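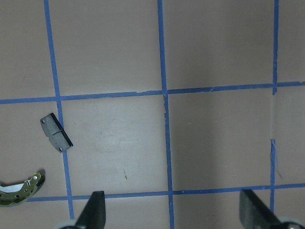 Grid results, with brake parts

16 June 2019

I finished the placement runs for the brake parts on Friday. The question was whether a wrist camera could learn to correct its own aim from a coarse grid of blue tape, with no fixed camera overhead. Grigoris Spanos suggested it in May, after we lost a week to calibrating the overhead one.

The method is simple. A part goes down anywhere on the grid, at any angle, and the arm moves to a viewing pose above it. The model gets one picture and predicts an offset and a rotation for the grasp. We don't tell it where the tape lines are. It can use them or ignore them.

I ran 133 trials with two kinds of part, disc brake pads and curved drum brake shoes. Pads were easy. They are flat and close to rectangular, and lying across a strip of tape made no difference that I could find. Shoes were harder. The fingers tended to go for the middle of the arc, and with a part that shape the middle is often bare table. Of the misses, 8 were on shoes and 3 were on pads.

The tape has frayed, and there is a gap in the right-hand vertical line below the upper crossing. I left it alone and did 6 extra runs with a pad next to the gap. All of them were good grasps, so the model is probably not leaning on that line very hard. Six is a small number and I wouldn't put it in a paper.

Next I want to repeat the shoes with the grid removed. The code is in the Lostgate repository under the placement folder, and the trial log will go up once I have fixed the column names.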